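Ticket 1132
Subject: Weak hot water at kitchen sink, second floor break area, Kisidgate building
Opened: 6/24/26
Status: Open, waiting on part
Priority: Normal

Original request
Hot water at the kitchen sink is down to a trickle. Cold side is fine. Vendor already came out and says we need a new water heater. Please approve the quote so they can schedule.

Note 1
Not approving yet. I read the vendor's report twice and it doesn't say what they tested. It says "unit at end of service life" and then gives a price. The heater is 7 years old, which is not young, but the complaint is about flow and the report never mentions flow. A tired heater gives you lukewarm water. It doesn't usually give you a thin stream of properly hot water, and properly hot is what the request form says under "temperature."

Asked the Bulumville desk to send over whatever the vendor left behind. Got a one-page invoice and a brochure.

Note 2
Went over in person. Things checked, in order:

Hot side at the kitchen faucet: weak, but hot within a normal wait.
Cold side at the same faucet: strong.
Hot side at the restroom basin on the same floor: strong. Same heater feeds both.
Shutoff under the kitchen sink, hot side: handle was fully open. Turned it closed and open again a few times. No change.
Aerator: unscrewed it, some white grit, rinsed it, put it back. No change, and I didn't expect one, because the cold side runs through the same aerator.

If the heater were the problem the restroom would have it too. I would like somebody to explain to me how a new heater fixes one faucet.

Note 3
Vendor called back. Their position is that sediment from the old heater is "traveling" and will keep clogging things until the heater is replaced. Could be. I asked if they had drained any water off the tank to look for sediment. They had not. I asked if they had tried the restroom basin. They had not done that either. They offered to knock $800 off the quote if we sign this week. A number that moves that easily doesn't make me trust the first one.

Note 4
Drained a bucket off the bottom of the tank. A little cloudy at the start, then clear. Not what I would call a sediment problem. Relief valve looks dry, no rust on the fittings that I could find with a flashlight.

Then closed the hot shutoff under the sink, took the supply hose off the faucet end, pointed it into the bucket and opened the valve. Flow was strong. So the water gets to the top of the hose with no trouble and gets lost inside the faucet. The faucet is a single-handle Hviid with a cartridge. Put the hose back on, wiped down, no drips.

Note 5
Somebody on the Irkska side added a comment that they had the same thing last winter and a descaling product poured down the drain cured it. I can't see how. The drain is where the water goes out. I've left the comment in the ticket but please don't act on it. Please also don't run anything acidic through the faucet, we don't know what the cartridge seals are made of.

Note 6
Ordered 2 cartridges, one to fit and one for the shelf. Supplier lists them as compatible with this faucet. Their listings have been wrong before, so the old one comes out and gets compared side by side before I believe it. If the hot inlet on the old cartridge is packed with scale, we have our answer. If it's clean, I was wrong and I'll say so in this ticket.

Until then:

Use the restroom basin if you need a lot of hot water.
Leave the shutoffs under the sink alone.
Don't call the vendor back to "just take a look." Each look is a trip charge.
Heater quote is on hold. It has not been rejected. It needs test results behind it, meaning actual temperatures and what was measured where.

For the record, washing up by hand still works on the low flow, it just takes patience. Dishes go in the black rack as usual, drip tray underneath.

Next update when the cartridges arrive.

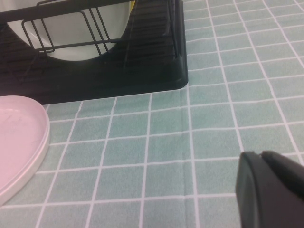 Building Services, Kisidgate and Bulumville Sites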